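Search this book

Chapter 7
Selling the Short Stay: Packages, Seasons and Guest Expectations

In the earlier chapters we looked at how a hotel sets its room price. In this chapter we look at the package, in which the room is sold together with other services under one price. A package can contain breakfast, a transfer from the station, a museum ticket or a guided walk. The guest pays once and does not see the price of each part.

Small hotels often believe that packages are only for big companies. The case of the Lemieux, a hotel with 30 rooms in the lake town of Arar, shows a different picture. Before it began with packages, the hotel was full in June and almost empty in the late fall. The manager, Fiorella Fontana, did not lower the room price. She made a two-night stay with one dinner and a boat ticket, and she offered it only in the weak months.

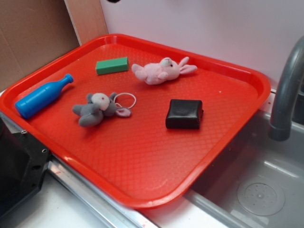
7.1 What belongs in a package

A good package starts from the reason of the trip. Guests who come to walk in the hills need an early breakfast and a packed lunch. Guests who come for a wedding need a late checkout much more than they need a boat ticket. When the parts do not fit the reason, the guest feels that he pays for things he will not use.

The second point is the supplier. At Arar the boat was run by a local firm, Gustitz, which gave the hotel 300 tickets for the season at a fixed price. Unused tickets could be returned until noon of the day before. This one condition made the risk of the hotel much smaller, and students should look for such a condition in every supplier contract they read.

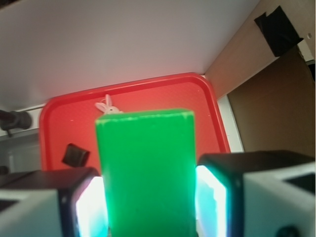
Brittany Perron sees the matter less kindly, and in her view a hotel that sells a boat ticket must also answer for the boat. If the trip is canceled because of wind, she argues, the guest will complain at the front desk and not at the pier. Her advice is to write the replacement service into the offer before the first guest arrives.

7.2 Finding the price

The price of a package is built from the cost of each part, the normal margin on the room, and a discount which the guest can understand. In the first season the Lemieux gave 20 percent off the total. This was too much, as the discount was also taken from the boat ticket, where the hotel had almost no margin. In the second season only the room and the dinner were discounted. 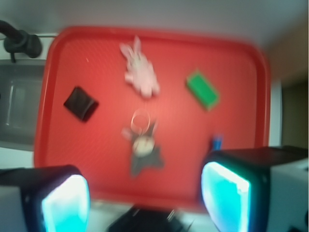
The result of that change was an extra income of 3170 dollars over the weak months. It is not a large sum for a hotel, but it came from rooms that would stay empty otherwise, and the staff could be kept on full hours until the winter closing.

Before you read section 7.3, choose a small hotel in a town you know. Write down which guests come there in its weakest month, and for what reason.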